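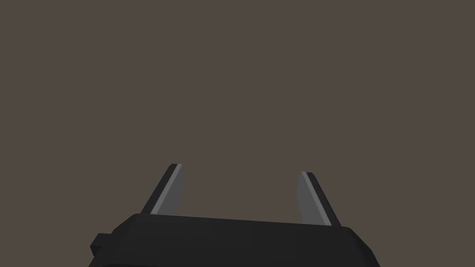 Progress report: Kornby bench handling, equipment planning phase
Prepared by Hadiza Ekpo for Vibeke Kragh, Plaletti program office
February 21, 2023

1. Status

The planning phase is on schedule. Simulation work now covers the two-arm layout, and the remaining question is which hardware to order for the Kornby site. No purchase has been made. The only charges against the equipment line are for computing time and one software seat, both approved in November.

2. Work in simulation

Nelu Pop has completed 149 simulated runs of the tabletop layout. Runs use a model of a two-arm unit with a two-fingered gripper on each arm. The objects are ordinary desk and kitchen items, chosen so that the physical bench can be stocked from any store at almost no cost. 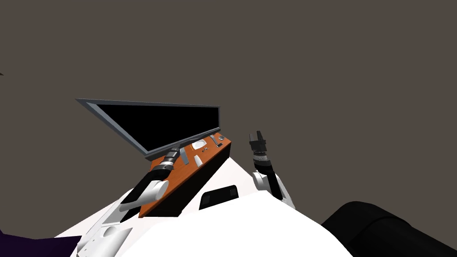 Figure 1. Simulated two-arm unit at the work surface, with monitor and small objects.

The monitor takes up more of the usable area than we allowed for in the first floor plan. The plan has been redrawn with a deeper table. Samer Akl has confirmed that the deeper table fits the room at Kornby, but the door clearance has to be measured again before the frame is ordered.

3. Gripper selection

Three options remain open:

Option A: the parallel gripper supplied with the arms. No added cost. Finger length is fixed.
Option B: the supplied gripper with replacement fingers from Drarilik. Adds $2,000 for the pair of arms, including one spare set.
Option C: a third-party gripper with force sensing. Quote not yet received.

Thin items are the deciding case. A pencil lying close to a plate leaves little room for a wide finger, and the approach angle is limited further if a cup stands on the same side. 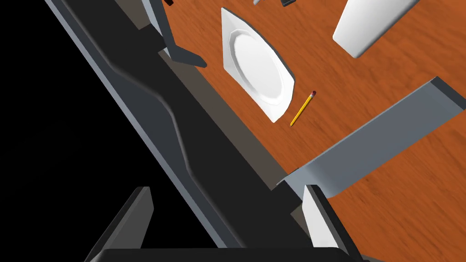
We have therefore asked Drarilik for drawings of a narrower fingertip before committing to Option B. Rok Kelmendi will load the part into the model and repeat the thin-item runs with it. If the results are no better than with the supplied finger, we will recommend Option A and move the money to spares.

4. Budget and lead times

Delivery of the arms is quoted at 7 weeks from order, shipped through the Abu Hammour warehouse. Power work at Kornby can be done in the same period. Freight insurance was left out of the original estimate and will be charged to contingency.

5. Decisions requested

Approval to order the arms and table frame ahead of the gripper decision — the mounting plate is the same for all options.
Release of the spares allowance, with the amount to be set once the Option C quote is in.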